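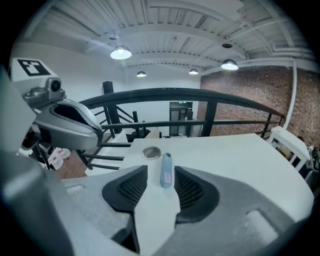
Dec 11, 2020. Wendside notebook, upstairs table

Lip balm day again, and I'm so pleased with where the base has got to! Batch 19 is the first one I'd happily hand to somebody outside the shop. It goes on smooth, it doesn't drag, and the smell of the beeswax comes through without taking over. I've moved everything up to the white table by the railing for the winter, mostly for the brick wall (I like looking at it, that's the whole argument). The slim light blue tube is the shape I want us to think about for the spring set. It stands up by itself on the bare table, and with the little pink-and-white label down near the bottom you get all that clean blue above it. I had been putting our labels dead center, and now I want to try every one of them low. The shallow silver-rimmed round next to it got me thinking about tins again too, but one thing at a time.

Base as of today: beeswax, shea, sunflower oil, a bit of castor. Same as 18 except I took the castor down and let the wax melt all the way before the shea went in. Kept the pot at 62 C the whole time. Last week I let it creep up and the shea went grainy two days later, those horrible little sandy bits. None so far in 19. Will check again Monday before I get too excited (too late).

Poured 11 tubes. Two sank in the middle while they set, both from the end of the pour when the jug had cooled down. Topped them up with what was left and they look fine, though you can see a faint ring if you know to look for it. Next time warm the jug first, and pour the last few faster.

Labels: the Nindmont paper is lovely to write on but it lifts at the edge on anything this narrow. The Trosberg sheet is thinner and wraps much better. Tried both on spare empties and rubbed them with an oily thumb. Trosberg won easily, ink didn't budge. Dalia Gaber has the rest of the sheets, ask her before ordering more. She also thinks the type is too small and she's right, I had to hold it up to my nose.

Scent: plain for now. I did one with a drop of orange and it was SO good on the first day, then by the next morning all I could smell was wax. Could go in later, when the pot is cooler? Worth one more go. The mint one I'd drop, it stung.

To do
- look at 19 for grain
- low label, bigger type, print one sheet only
- price blue tubes for April, box of 92 if they still do that size
- wipe down the jug PROPERLY, there was wax under the lip
- give Dalia one plain and one orange to carry in a coat pocket for a week

Search this notebook Go
Wendside workshop notes | Contact | © 2020 Wendside | Back to top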